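Left hand closes 34 ms late and lands short after wrist cable swap

Posted in Humanoids and Hands > Setup and Repair

Crisanto Sebastian

We run a two-arm upper body with five-axis hands on a tabletop sorting cell. The arms are on a Niteo controller, the hands on their own bus. In December I replaced the left wrist cable, which had a cracked jacket near the connector. The right side was not touched.

After the swap, two problems on the left side only:

1. The close command reaches the fingers 34 ms later than on the right. Before the swap the two sides matched.
2. The fingertips stop short of the target when the arm reaches to the far left of the table. Near the middle of the table the error is too small to matter.

Encoder reading at the left wrist home position was 1541 before the swap. It is now 1537. Right wrist has not changed. I reran the hand zero routine twice, with the fingers open and nothing in contact, and got 1537 both times.

The test layout uses flat pieces on a thin plastic board, so a short reach shows up right away as a finger coming down on the sheet and dragging it. Larger soft items are more forgiving.
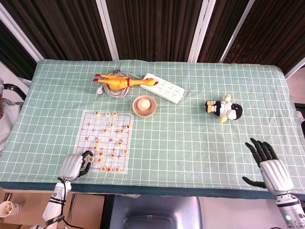 Left hand at the near left corner of the board, right hand open at the table edge.

Supply voltage at the hand is 24 V, measured at the connector with the fingers idle. I have not measured it under load. The replacement cable is a Saludo part, same pinout as the old one, slightly stiffer. It loops out at the wrist and runs down the side of the forearm.

Is four counts enough to explain the short reach, or should I be looking at the cable? And can the delay and the offset have the same cause?

Posted 4:10 PM. 3 replies.

Urkex_bench

Treat them as two faults until you can show otherwise.

Offset first. Whether four counts matters depends on the encoder resolution and where it sits in the gear train, and you gave neither. Work it out for your wrist and multiply by the distance from the wrist axis to the fingertip. If the result is much smaller than the miss you see, the home value is a side issue.

The part that stands out is that the error depends on where the arm is. A plain zero offset would show up in the middle of the table too. An error that grows toward the left end of the reach looks more like something pulling on the wrist, and a stiffer cable with a short loop will do that. Check it this way:

Power the arm, hold it at the far left pose, and read commanded and measured wrist position. Write both down.
Stop the arm and lock it out. Release the cable clamp on the forearm, give the loop more slack, and clamp it again. Make sure the slack cannot catch on the fingers or the table edge.
Repeat the same pose at the same speed and compare.

If the gap between commanded and measured closes up, it was the cable. If the two values agree in both cases and the finger still lands short, the joint is going where it is told and your calibration is wrong. In that case redo the hand-to-camera calibration for the left side. The hand zero routine only sets the fingers and wrist to their own reference. It does not know where the table is.

Do not type 1541 back in by hand. If the connector body was turned or the cover was off, 1537 may be the correct value now.

On the delay: look at the bus settings before the wiring. Some hands drop back to a default poll rate after they lose power, and yours lost power during the swap. Read the poll rate on both hands and compare. Then look at the error counter on the left. A rising count means retries, and retries mean the connector, the shield, or the termination.

Measure the 24 V with the fingers closing on something firm. An idle reading tells you very little.

tmarl

had the same thing, new cable fixed it

Ustex user 2

Agree with most of the first reply. Two additions.

Check which end of the cable carries the shield connection. If the old one was grounded at the forearm end and the new one floats, you can get retries only while the arm motors are moving, so log the error counter during a full reach as well as at rest.

Also tape the four corners of the board down while you test. If the sheet can slide when a finger touches it, you can't tell a short reach from a board that moved after the camera located it.

Crisanto Sebastian

Left hand poll rate was at the default, right hand was not. Set them the same and the delay is gone. Error counter stays at zero at rest and during a full reach.

Gave the loop more slack and reran the far left pose. Commanded and measured agree now, and they did not before. Fingertip still lands slightly short, so I will redo the camera calibration on that side with the board taped. Leaving home at 1537.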